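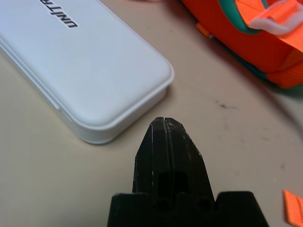 How much does a wrist view add once the policy already has an overhead one? In our tests it took success from 64 to 82 percent, nearly all of it in the last few inches before contact.

Figure 4. Wrist view: white case, orange bag, gripper closed.

4.2 Wrist-view ablation

We trained Uvach on 1000 demonstrations, with and without the wrist stream. The overhead-only policy reached confidently for soft objects – and often closed on the table, which it held very well.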